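Skilteo shared workshop – progress report on the kitchen gripper build
February 13, 2021
14 shares | 3 comments

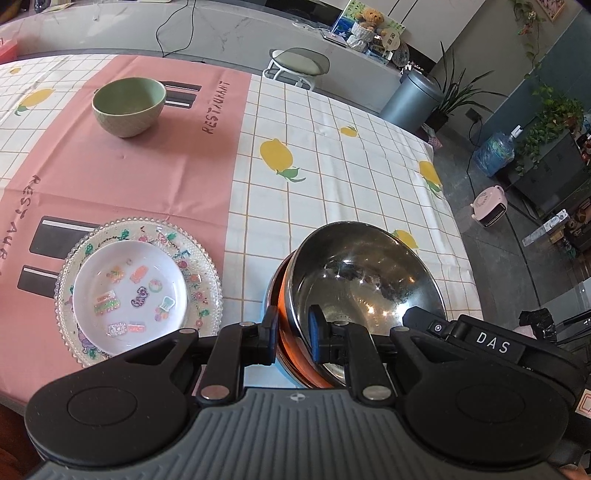 What has the grant been spent on so far? Mostly motors, bearings and printer filament, with 538 of the 2000 still in hand.

I'm really pleased with how the work is going! We are now on bowls, the job I was most looking forward to, and the steel one with the orange outside is my favourite, held by the rim between the two black fingers. The lemon tablecloth stays on for all the table work, as we want the arm to cope with a proper kitchen table and all its clutter.

Erick Kimaro has rewritten the grip control and it is far smoother than it was in December – less snatching, and it lets go when told. Imani Kinyua is still chasing a fault in the wrist motor. The second set came from Hustska with the wrong connectors, so that cost us 11 days.

Next is the arm itself. Tamás Halász has the shoulder joint drawn up and we'd like to order the parts from Tarnex this month, if you are happy for us to use the remaining money that way. Receipts to follow from me.

Njoroge Wanyama

2 likes | Share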